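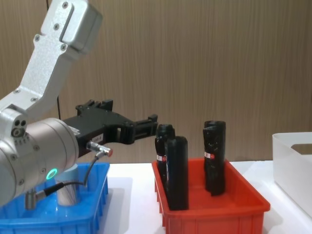
4. Setting Up a Listing Feed

This section covers connecting a brokerage account to Kudemow and publishing rental and sale listings to a public page. Complete Section 3 (User Roles) first. You need the Office Manager role to save feed settings.

1. Open Settings > Feeds and select Add Feed.
2. Enter the office code supplied by your listing service. The code has 13 characters and is case sensitive.
3. Under Coverage, choose one or more market areas. Ilberg and Skuden are separate areas and must be selected one at a time.
4. Set Property Type. If this field is left blank, land and commercial listings are included.
5. Set Refresh Interval. The shortest interval is 5 minutes.
6. Select Test. A sample of current listings loads in the preview pane.
7. Check the price, lot size and status fields against the source record, then select Save.

Note: The first import runs in batches of 200 listings. Later imports carry only new or changed records.

Note: Sold listings move to the archive when their status changes. To keep them on the public page, turn on Show Sold before the first import.

CAUTION: Deleting a feed removes all saved searches and buyer alerts tied to it. These cannot be restored. To stop a feed for a short time, use Pause.

4.1 If the Test Fails

Error 38 means the office code was not accepted. Re-enter it by hand, as pasted text may carry a trailing space. If the error repeats, ask the listing service to confirm that the code is active.

If the preview is blank and no error appears, widen the price range and run the test again.

Related topics
Mapping Custom Fields
Buyer Alerts and Saved Searches
Hiding a Street Address
Archive Settings

© Boonchu Property Software | Contact Support | Back to top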